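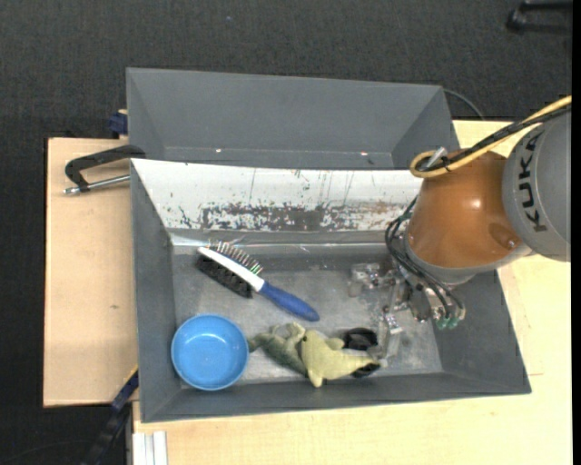
Gunus Finally Bottles Its Soria Cask Gin

Oct 9, 2021

I have been bugging the folks at Gunus about a barrel-aged gin for longer than I'd like to admit, so you can imagine how fast I opened the email this morning. It's happening! The distillery is releasing Soria Cask, its first gin to spend any time in wood, and it goes on sale in the tasting room this weekend.

The short version: they took their regular dry gin (the one with the green label that I put in everything) and rested it for 6 months in barrels that used to hold red wine. It went into the wood in January and came out in the summer, then sat in tank a while before bottling. The run is 2248 bottles, and 2000 of those are for sale. The rest are being held back for bars and for the distillery's own library shelf, which I would very much like to be locked in with some night.

I got a small pour at a preview last week -- very small, I might add -- and I liked it a lot. The juniper is still up front, so don't worry, it hasn't turned into whiskey. After that I got orange peel, a little clove and something like the crust on a cherry pie. The color is a pale copper with a bit of pink if you hold it up to a window. It's softer than the regular gin and it hangs around longer. My one complaint is that the finish gets a touch dry, and I think a big ice cube helps with that. I wouldn't drown it in tonic, but I'm sure plenty of people will and they'll have a fine time.

If you'd like to try before you buy, Cabello is pouring it all month in a Negroni and in a short drink with vermouth and lemon that they're calling the Deddale. I had the Deddale. Then I had another one. It comes with an olive, which sounded wrong to me until I ate it.

A few practical things, as I know I'll get asked. The limit is 4 bottles per person, and you have to pick them up yourself for now. Online orders are supposed to open later this fall if there's anything left to ship. The bottle has the same squat shape as the rest of the Gunus line, with a cork in place of the screw cap, and there's no gift box this time around.

As for a second batch, I asked, and the answer was that more barrels are already filled but they haven't picked a date. I'll post when I hear one.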